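Home Course Plan Lectures Readings Contact

Category: Lecture notes / Building Materials I

Lecture 11. Wood and moisture

Lecturer: Mesfin Beyene. Notes typed by Ingrid Kasprzak.

In the last lecture we spoke about density and strength. Today we continue with movement, the property which makes the most trouble for joiners.

Wood takes water from the air and gives it back. When it takes water it swells, when it gives water it shrinks. The movement is not equal in all directions. Along the grain it is so small that we usually leave it out of the calculation. Across the grain it is large, and it is larger along the growth rings (tangential) than toward the center of the trunk (radial). Please learn these two words, they will come back in the exam.

Example from the Mokville workshop. A solid board 450 mm wide was measured in January, in the heating season, and again in summer. The difference was nearly 11 mm. A door made from such boards, glued edge to edge, would be stuck in its opening for half of the year.

The frame and panel method is the old answer to this problem. The outer members (stiles and rails) are narrow, so their movement is small. The wide panel sits in a groove and is not glued, therefore it can move freely inside.

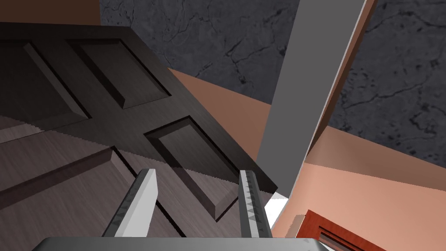
Fig. 2. Dark brown door with recessed panels and beveled moldings (rendering).

The groove must be deeper than the panel edge needs. In the exercise we use a gap of 2 mm on each side, but for wide panels you should calculate it. Finish the panel before assembly. If you finish it after, an unpainted line will appear when the panel shrinks.

Veneered boards behave differently, because the layers hold each other. We will treat them in the next lecture with Uldis Kalniņš.

Homework: read Araya, chapter on drying, and solve problem 3. Hand in on paper to room 314.

Contact: Building Materials office, Girnuseck | Back to top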